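I painted the hallway in March, and I'm still thinking about it, so you're getting a post.

Some background for the new people. We moved to Tirnthorpe two years ago, into a house with what the listing called "good bones." The bones are fine! The walls were yellow. Every single one of them, upstairs and down, in the same buttery semi-gloss that showed every fingerprint the previous owners ever left. I painted the bedroom first, then the kitchen, and then I lost my nerve for a while because the hallway has no windows of its own and borrows all its light from the rooms on either side. It's a tricky spot. Colors that look lovely on the card go to mud in there by four in the afternoon.

So I did what I always do and bought samples. Too many samples. The paint shop on Villca Street sells these little pots, and I came home the first time with 5 of them, all some version of beige, and my husband lined them up on the kitchen counter and asked me which one was the beige one. (Rude.) But he had a point, because in the pots they might as well have been the same paint. On the wall they went in completely different directions. One was pink. One was so green it looked like pea soup with milk in it. One was a perfectly nice color that happened to match our bathroom floor at my parents' old house, and I could not live with that.

If you're doing this yourself, paint your samples on big pieces of poster board and leave a white border all the way round. I used to slap them straight on the old color, and with all that yellow behind them everything looked purple. I don't know how I got the bedroom right doing it that way. Luck, I guess. With the boards you can carry them from room to room and prop them behind the sofa or next to the trim, and then stash them in the closet when people come over.

I also started looking at them at different times of day, which sounds very fussy, and it is, but it only takes a second. Seven in the morning with my coffee. Lunch. Then again after dinner with the lamps on. I kept a list on the back of an envelope and by the end of the week it was mostly rude words about the green one.

The one I ended up with is from a brand called Zesis, and it's a sort of taupe, warm but with enough gray in it that it doesn't go peachy under a bulb. I got the matte. Everybody at the shop tried to talk me into eggshell for a hallway -- scrubbability, they said, about nine times -- and they're probably right, and I'll probably be sorry when somebody drags a suitcase through. But our plaster is lumpy, and anything with a shine on it makes it look like the surface of the moon. Matte hides a multitude of sins.

Then came the actual painting, which took me a whole weekend plus two evenings, and most of that was prep. I filled holes. I sanded holes. I found more holes. I washed the walls down with sugar soap and the water came out the color of tea, and I decided not to think about why. I used the Jetex roller my sister-in-law swears by, the one with the long handle, and I'll admit it's very good, though it flicks. I had freckles of paint on my glasses until the following month.

Two coats did it, even over the yellow. I was ready for four!

What I wasn't ready for was how much I'd like looking at it with nothing on it. I had a whole plan for that wall: frames, a mirror, the barometer that doesn't work. All of it is still in a box under the stairs. A flat warm color turns out to be a really good place for shadows to land, and they're different every time I look up. Soft wide ones, skinny sharp ones. I used to think bare walls meant you hadn't finished moving in.

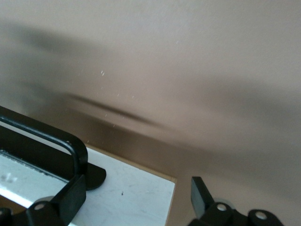 *Warm taupe, matte, with a few shadows going across it.*

My mother thinks it needs a picture. She has mentioned this on the phone more than once, and she has offered me a watercolor of a harbor. I said I'd think about it.

Next up is the landing, which gets real sun and so has the opposite problem, everything bleaches out up there by noon. I have half a can of the taupe left, and the lazy part of me wants to keep right on going up the stairs with it. The other part of me has already been back to Villca Street and looked at the blues. There's one with a bit of slate in it that I keep picking up and putting down.

If you've painted a sunny landing a dark color and lived with it for a year or more, leave me a comment and tell me whether it faded. I'd also like to hear from anyone who's found a good way to reach the bit of wall above a stairwell without renting a tower. I currently have a ladder, a plank, and a husband who says no.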